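Wood Countertops: Frequently Asked Questions
Flollitmont Surfaces, Rosville workshop

The answers on this page cover ordering, installation, finishing and routine care of our solid wood countertops. Trade customers should also read the specification sheet supplied with each quote. Where the two differ, the specification sheet applies.

ORDERING AND MATERIALS

What species do you stock?
Hard maple, white oak, ash, beech and black walnut are kept in stock. Cherry and sapele are cut to order and add two weeks to the lead time. We don't stock pine or other softwoods for countertops. They dent under normal kitchen loads and do not hold an edge profile well.

What is the difference between edge grain and end grain?
Edge grain tops are made from long strips glued side by side, with the narrow face of each strip turned up. End grain tops are made from short blocks standing on end, so that the cut ends of the fibers form the work surface. End grain hides knife marks better and is the usual choice for a chopping station. It also takes up moisture faster, costs more, and needs oil more often. For a general kitchen run, edge grain is the standard specification.

What thickness should I order?
Standard tops are 1 1/2 inches thick. Island tops are also offered at 2 inches and 2 1/2 inches. A thicker top does not need different cabinets, but check the finished height against your range and dishwasher before you order. Most freestanding ranges have leveling legs with limited travel.

How long can a single top be?
The maximum length from one pressing is 12 feet. Longer runs are supplied in two pieces with a factory-cut joint and draw bolts. We recommend placing the joint away from the sink and from the dishwasher.

Will my top match the sample?
It will match in species, grade and finish. It will not match in exact color or figure. Walnut gets lighter with exposure to daylight, and cherry and maple get darker. A sample that has been on a windowsill for several months is not a reliable reference for a new top.

DELIVERY AND STORAGE

How should the top be stored before installation?
Flat, indoors, in its wrapping, on at least four evenly spaced battens. Do not lean it against a wall. Do not store it in a garage or in a room with fresh plaster or wet paint. The room should be at its normal living temperature, with indoor humidity between 35 and 55 percent.

Do I need to let the top adjust to the room?
Yes. Leave it in the room where it will be installed for at least 72 hours. Open the wrapping at both ends after the first day. Once the wrapping is fully removed, install the top the same day, or turn it so that both faces have equal exposure to air.

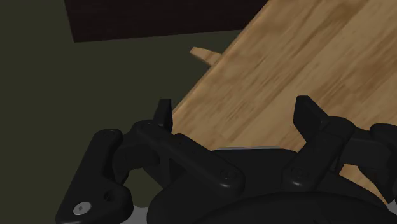
Light wood surface, tan tone.

The top arrived with a slight bow. Is it defective?
Place a straightedge across the width of the top. A gap of up to 1/16 inch per foot of width is within tolerance and will pull flat when the top is fastened. If the gap is larger, leave the top on battens with the raised side down for 48 hours and measure again. Contact us before cutting or drilling if the gap has not closed to tolerance. Claims on tops that have been cut are limited to glue line failure.

INSTALLATION

Can the top be screwed directly to the cabinets?
Only with slotted holes or figure-eight fasteners. Wood moves across its width as humidity changes. A 25-inch maple top can change in width by more than 1/4 inch between a dry winter and a humid summer. A screw driven through a tight round hole will resist that movement, and the top may split along the grain. Fix the front edge firmly and allow the back edge to move.

How much gap should I leave at the wall?
Leave 1/8 inch at each end and 1/4 inch at the back. The backsplash tile or trim should sit over the gap and should not be bonded to the top. Fill the joint with a flexible sealant if one is needed. Do not use grout.

How far can the top overhang without support?
Up to 10 inches for a 1 1/2-inch top, measured from the cabinet face. Beyond that, use brackets at a maximum spacing of 24 inches. Bracket holes should be slotted in the direction across the grain.

Can I cut the sink opening myself?
Yes. Use the template supplied with the sink. Keep at least 2 inches of wood in front of and behind the opening, with all inside corners cut to a radius of 3/8 inch or more. Square corners concentrate stress and are a common starting point for cracks. Seal the cut edges with three coats of finish before the sink is set. The underside around the opening needs the same treatment.

Is a vapor barrier needed above the dishwasher?
Yes. Attach self-adhesive foil to the underside of the top above the dishwasher, extending 2 inches past the opening on each side. The warranty excludes damage from steam where no barrier is fitted.

FINISHING

Which finish should I choose?
Two are offered. Walilix is a penetrating hardwax oil, applied in three coats at the workshop. It gives a low sheen and can be repaired in one spot without refinishing the whole top. Ekström is a two-part clear coating with a harder surface film. It resists standing water better than oil, but a damaged area can't be blended in, so repairs mean sanding the full surface. Tops used for direct chopping should be ordered unfinished and treated with food-grade mineral oil.

How do I apply a maintenance coat of oil?
Clean the top and let it dry overnight. Rub lightly with a fine abrasive pad, following the grain. Apply a thin coat with a lint-free cloth and wait 15 minutes, then wipe off everything that has not soaked in. Oil left on the surface turns sticky. Allow 12 hours before light use and seven days before placing anything wet on the top.

How should used oil cloths be handled?
Cloths soaked with drying oil can heat up and catch fire without a spark. Spread them flat outdoors until stiff, or put them in a metal can filled with water and close the lid. Do not leave them in a pile or put them in a trash bag while soft.

How often should oil be reapplied?
Twice in the first year, then once a year. The area around the sink may need more. Put a few drops of water on the surface and check after five minutes. If the water has darkened the wood, a coat is due.

CARE AND REPAIR

What can be used for daily cleaning?
A damp cloth and mild dish soap, followed by a dry cloth. Avoid bleach, ammonia, scouring powder and steam cleaners. Vinegar will dull an oiled surface with repeated use.

Can hot pans be set on the wood?
No. Use a trivet with feet. Cast iron holds enough heat to scorch the surface through a folded towel.

How are black stains removed?
Black or blue-gray marks on oak and walnut come from iron reacting with tannin in the wood. Steel wool, wet cans and cast iron are the usual sources. Sand lightly first. If the mark remains, treat it with oxalic acid wood bleach according to the label, rinse twice, let the area dry for 24 hours and re-oil.

How are dents repaired?
Small dents in an oiled top can often be raised. Place a damp cotton cloth over the dent and touch it with a warm iron for a few seconds at a time. Let the wood dry overnight, sand with 180 grit and then 240 grit, and apply oil. This method does not work where fibers have been cut. It should not be used on Ekström-coated tops.

What does the warranty cover?
Glue line failure and manufacturing defects for ten years from delivery. It doesn't cover surface wear, color change, movement within tolerance, or damage caused by fixed fasteners. Keep the label on the underside of the top, as the batch number is required for any claim.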